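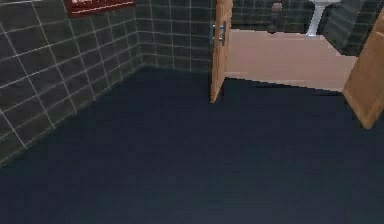 ## 4.2 Doorway crossing test in Drerier

1. Load the two-room map and set the planner to **Cruzado**.
2. Place the start pose on the dark blue floor, facing the open door.
3. Set the goal on the beige floor in the next room.
4. Set door clearance to 20 cm and the step limit to 60.
5. Press **Plan**, then **Run**.

**Note:** The tile grid can confuse visual odometry. If the pose drifts, raise the keyframe count to 26.

**Caution:** Check the floor height in both rooms before you run. The planner treats any level change as passable unless **Step check** is on.

Logs are saved when the run ends.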